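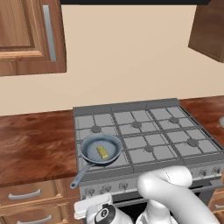
작년 가을 모임에서 받은 조끼가 세탁 몇 번 만에 등번호 가장자리부터 들떴다는 이야기를 한 회원이 보내 주셨습니다. 빨간 조끼는 멀쩡한데 남색만 그렇다면서, 올해는 번호를 아예 다른 방식으로 넣으면 안 되겠느냐고 물으셨어요. 이 메일 한 통 때문에 이번 호 장비 소식이 이렇게 길어졌습니다. 정말 반가운 질문이었거든요!

결론부터 말씀드리면, 올해 새 유니폼은 번호와 이름을 자수와 재봉으로 답니다. 천을 숫자 모양으로 잘라 몸판에 올리고 테두리를 촘촘하게 박는 방식이에요. 예전 야구 유니폼을 좋아하시는 분이라면 벌써 어떤 느낌인지 아실 거예요. 손끝으로 만지면 살짝 도톰하고, 멀리서 보면 숫자가 또렷하게 살아납니다. 저는 견본을 받아 든 날 저녁 내내 등판만 만지작거렸습니다.

봉제는 Porelach에서 맡습니다. 작은 공방이지만 하키와 핸드볼 팀 옷을 오래 만들어 온 곳이라 어깨선이나 겨드랑이처럼 잘 터지는 자리를 먼저 짚어 주더라고요. 처음 보낸 도안에서는 숫자 폭이 너무 좁아 바늘땀이 겹친다고 해서 글꼴을 바꿨습니다. 바꾼 글꼴은 모서리가 조금 둥글어요. 6번과 8번이 헷갈린다는 심판들의 오랜 하소연도 이번에 같이 풀리면 좋겠습니다. 숫자 6의 꼬리를 길게 뺐으니 체육관 반대편에서도 알아보기 쉬울 겁니다.

색은 지난 투표대로 홈이 짙은 초록, 원정이 미색입니다. 초록은 원단 샘플을 세 번이나 다시 받았어요. 첫 번째는 형광등 아래에서 거의 검정으로 보였고, 두 번째는 반대로 너무 밝아서 Bosthorpe 팀 옷과 구분이 안 됐습니다. 세 번째가 딱이었습니다. 낮 경기에서도 밤 경기에서도 같은 초록으로 보이고, 미색 숫자와 붙여 놓으면 정말 예뻐요. 원정용은 그 반대로 미색 바탕에 초록 숫자입니다. 흰색으로 하자는 의견도 있었지만 Bosthorpe 구장의 흙먼지를 기억하시는 분들이 한목소리로 말리셨지요.
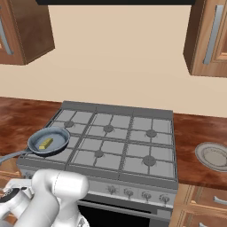
렌더링 이미지: 주방 가스레인지와 흰색 로봇 팔

몸판은 안쪽에 가는 골이 있는 니트 원단이고, 옆구리에만 성긴 그물 조직을 덧댔습니다. 숫자를 박아 넣으면 등판이 무거워진다는 걱정이 있었는데, 견본을 저울에 올려 보니 지난 유니폼보다 17그램 늘었습니다. 입고 뛰어 본 분들은 차이를 잘 모르겠다고 하셨어요. 다만 등번호 안쪽은 바늘땀이 피부에 닿을 수 있어서 얇은 안감을 한 겹 댔습니다. 민소매를 신청하시는 분은 안에 얇은 셔츠를 받쳐 입으시면 더 편합니다.

치수 이야기도 해야겠네요. Porelach의 치수는 우리가 쓰던 것보다 품이 약간 좁고 기장이 깁니다. 평소 중간 치수를 넉넉하게 입으시던 분은 꼭 한 번 입어 보고 정해 주세요. 견본은 치수별로 한 벌씩 Ejigu 체육관 장비실 옷걸이에 걸어 두었습니다. 훈련 있는 날 저녁 7시부터 9시까지 언제든 입어 보실 수 있고, 어깨를 크게 돌려 보시고 바닥에 있는 공도 한번 주워 보세요. 가만히 서서 거울만 볼 때와는 느낌이 꽤 다릅니다. 어린이부 치수는 소매가 조금 길게 나왔습니다. 아이들은 금방 크니까 저는 이대로가 좋다고 생각하는데, 불편하다는 의견이 많으면 소매만 줄여 달라고 요청하겠습니다.

등번호는 지금 쓰는 번호를 그대로 가져가는 것이 원칙입니다. 번호를 바꾸고 싶은 분은 신청서 맨 아래 칸에 원하는 번호를 적어 주세요. 같은 번호를 두 분이 원하시면 먼저 낸 분이 가져갑니다. 65번은 비어 있으니 큰 숫자를 좋아하시는 분은 노려 보세요! 이름은 한글과 로마자 중에서 고를 수 있는데, 한글 견본이 생각보다 훨씬 멋지게 나왔습니다. 획이 많은 글자도 뭉개지지 않고 깔끔해요. 받침이 겹친 글자만 조금 크게 박는다고 합니다.

이번 주문은 성인부와 어린이부, 그리고 Mornberg 자매 팀까지 합쳐 거의 300벌입니다. 우리 쪽에서 이렇게 한꺼번에 맞추는 건 처음이라 저도 꽤 들떠 있습니다. 함께 주문하는 덕분에 원단을 따로 염색할 수 있었고, 그래서 그 초록이 나올 수 있었어요. Mornberg 팀은 같은 디자인에 색만 자주색으로 갑니다. 봄 친선 경기 때 나란히 서면 볼만하겠지요.

세탁은 어렵지 않습니다. 뒤집어서 찬물에 빨고 그늘에 널어 주세요. 건조기는 피해 주시고, 다림질은 숫자 안쪽에서 낮은 온도로 하시면 됩니다. 테두리 실이 한 올 풀렸을 때는 잡아당기지 마시고 장비실에 맡겨 주세요. Porelach에서 여분의 실과 숫자 천을 같이 보내 주기로 해서 작은 수선은 우리가 바로 할 수 있습니다.

그리고 남색 조끼! 번호가 들뜬 조끼는 버리지 마시고 장비실 입구 상자에 넣어 주세요. 번호를 깨끗이 떼어 낸 뒤 연습용 팀 조끼로 다시 쓰려고 합니다. 안쪽 상표에 이름을 적어 두신 분은 가려서 내셔도 괜찮습니다.

신청서는 체육관 게시판 옆에 있고, 4월 말까지 받습니다. 치수, 번호, 이름 표기, 소매 길이 네 칸을 모두 채워 주세요. 새 유니폼은 여름 리그 첫 경기 전에 나눠 드릴 예정입니다. 양말 색은 아직 정하지 못했는데, 초록 줄무늬와 민무늬 미색이 팽팽합니다. 의견 있으신 분은 신청서 뒷면에 적어 주세요.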